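Brundlow 張地ベンチ 960
製品仕様および取扱説明

品名:Brundlow 張地ベンチ(背なし)
製造:Grinesmont
張地シリーズ:Ciltine 平織
標準色:グレージュ
用途:屋内専用(住宅、待合、ロビー、更衣スペース)

概要

Brundlow 張地ベンチは、壁際への設置を前提とした背なしの腰掛けである。座面、側面とも同一の張地で仕上げ、外周の稜線には丸みを付けている。平面形は長方形で、四隅も角を落としてある。単体での使用のほか、同一品を横に並べて長尺のベンチとして使用できる。連結金具は付属しない。連結が必要な場合は別売の連結プレートを手配すること。

寸法および質量

幅:960 mm
奥行:480 mm
座面高:420 mm
質量:18 kg
梱包数:1
寸法は張地を含む外形の実測代表値である。張り込み作業は手作業を含むため、個体ごとに若干の差が生じる。造作家具の開口部に収める場合、開口幅は1,000 mm以上を確保する。差の40 mmには、据付時に手を入れる余裕と、清掃時に本体を引き出す際の逃げを見込んでいる。

構造

本体枠:針葉樹集成材、隅部は接着および木ねじ併用
座面下地:合板 厚さ12 mm
クッション:ウレタンフォーム2層(上層は軟質、下層は高硬度)
中間材:ポリエステル綿
脚:樹脂製アジャスター付き、4か所
底面:不織布張り

上層フォームの端部は、稜線の丸みに合わせて成形している。従来型では端部を直角に裁断し、綿の巻き込みだけで丸みを出していたため、使用に伴って稜線がやせる傾向があった。現行型ではフォーム自体に曲面を持たせ、綿の厚みを全周で均一とした。従来型の座面カバーは現行型には適合しない。品番末尾がBのものが現行型である。

張地

Ciltine 平織は、濃淡の異なる糸を混ぜて織った細かい平織の生地である。麻に似た表情を持つが、組成はポリエステル100%で、麻は含まない。標準色のグレージュは、近くで見ると灰、ベージュ、わずかに緑みを帯びた糸が混在し、離れると淡い一色に見える。照明の色温度による見え方の変化が比較的大きい。昼白色の下では灰色寄り、電球色の下ではベージュ寄りとなる。色の決定は、設置場所の照明の下で生地見本を用いて行うことを推奨する。画面表示による色判断は避ける。

組織:平織
組成:ポリエステル100%
裏面処理:アクリル樹脂コーティング
選択色:グレージュ、石灰、濃灰、苔
撥水加工:なし(注文時に指定可)
替えカバー:あり(底面ファスナー式)

生地には織り由来の節および糸の太さの変化がある。これらは生地の特性であり、交換の対象としない。ロットが異なる場合、同色でも色差が生じることがある。複数台を並べて使用する場合は、同一ロットでの一括手配を注文書に明記する。

据付

1. 床面の水平を確認する。傾きがある場合は脚のアジャスターで調整する。調整範囲は0から12 mmまで。
2. 本体は必ず2名で持ち上げる。張地をつかんで持ち上げないこと。底面の枠に手を掛ける。
3. 壁に沿わせる場合、壁面と本体の間に10 mm以上の隙間を設ける。塗装壁では、着座時の本体の動きによって擦れ跡が付くおそれがある。別売の壁当てフェルトを背面側の枠下部に貼ると、この隙間を保持しやすい。
4. 床暖房の上に設置する場合は、底面の通気を妨げないよう、アジャスターを5 mm以上繰り出す。
5. 据付後、座面中央と両端に順に荷重を掛け、がたつきがないことを確認する。

直射日光が長時間当たる位置への設置は避ける。避けられない場合は、季節ごとに本体の前後を入れ替え、退色の偏りを抑える。本体は前後対称であり、向きの指定はない。

日常の手入れ

週に1回程度、家具用ノズルを付けた掃除機で表面のほこりを吸い取る。ノズルは織り目に沿って動かし、強く押し付けない。回転ブラシは毛羽立ちの原因となるため使用しない。

液体をこぼした場合は、乾いた白い布を当てて吸い取る。こすらない。残った汚れは、中性洗剤を水で薄めた液を布に含ませて固く絞り、汚れの外側から中心に向かってたたく。その後、水拭きと乾拭きを行い、完全に乾くまで着座しない。溶剤、漂白剤、スチームは使用できない。

替えカバーの取り外しは、本体を横倒しにして底面のファスナーを開いて行う。カバーは水洗い不可、ドライクリーニング可(石油系)。再装着の際は、先に四隅の丸みを合わせ、次に長辺、短辺の順に引き下げる。短辺から始めると隅部にしわが残りやすい。

使用上の制限

座面に立たないこと。
最大荷重は等分布で240 kg。片端への集中荷重は120 kgまでとする。
屋外、浴室、その他湿気の多い場所では使用しない。
面ファスナーの付いた衣類や鞄を座面に置くと、糸を引き出すことがある。引き出された糸は引き抜かず、裏側に針で戻すか、根元で切り揃える。

別売品

連結プレート(2枚組、ねじ付き)
壁当てフェルト(4枚組)
替えカバー Ciltine 平織 各色
生地見本帳 Ciltine
アジャスター延長脚 Villalobos 型(座面高を30 mm上げる)

延長脚を使用した場合、アジャスターの調整範囲は0から8 mmまでとなる。連結プレートとの併用は可能だが、連結する全台に延長脚を取り付けること。

注文および納期

標準色は在庫品、その他の色は受注生産とする。撥水加工を指定した場合は、色にかかわらず受注生産の扱いとなる。在庫品の出荷は毎週木曜。受注生産品の納期は、生地の手配状況により注文ごとに回答する。開梱後の返品は、初期不良を除き受け付けない。受領時に張地の引きつれ、隅部のしわ、アジャスターの欠品の有無を確認する。

張地と稜線の丸み(2点とも淡いグレージュの織地) 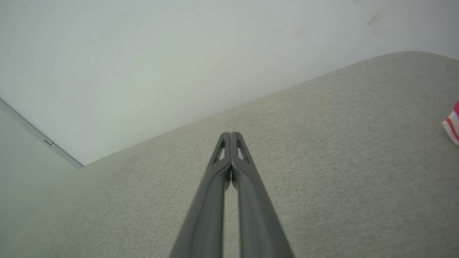
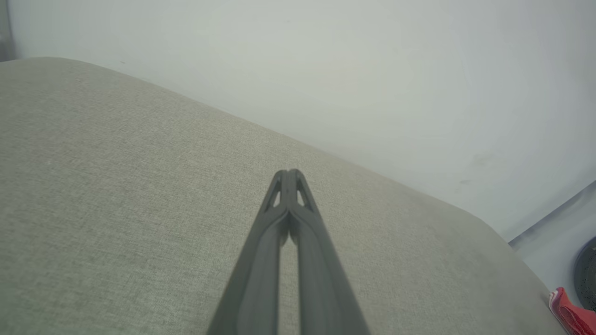 文責:Svenja Kramer
Grinesmont 製品技術課 張地・クッション担当

補足:稜線の形状と張りの確認について

稜線の丸みは、受領時の確認で問い合わせの多い箇所である。確認は、壁などの無地の面を背にして座面の縁を斜めから見ると行いやすい。縁が途切れのない緩い曲線に見えれば、中間材の偏りはない。局所的なへこみや盛り上がりがある場合は、手のひらで中央から外側に向けて数回なで、綿をならす。それでも残る場合は、底面のファスナーを開き、中間材の端が折れ込んでいないかを確認する。

光の当たり方により、同じ面でも濃淡の差が出る。稜線の頂部は明るく、座面の内側はやや暗く見えることがある。汚れや色むらとの区別が付かないときは、照明の向きを変えて再度確認する。濃淡の位置が移動すれば、光によるものと判断してよい。

張りの強さは、座面中央を指で軽くつまんで確認する。生地だけがわずかに持ち上がる状態が標準である。使用開始後しばらくはフォームのなじみにより張りが緩むことがあり、底面のひもを締め直して調整する。ひもはファスナーの内側にあり、短辺側の2か所で結んである。締め直しは左右均等に行い、片側だけを強く引かない。

替えカバーの採寸に関する記述は、Ashraf Chraibi の作成した作業票に基づく。従来型(品番末尾A)のカバー寸法については別票を参照のこと。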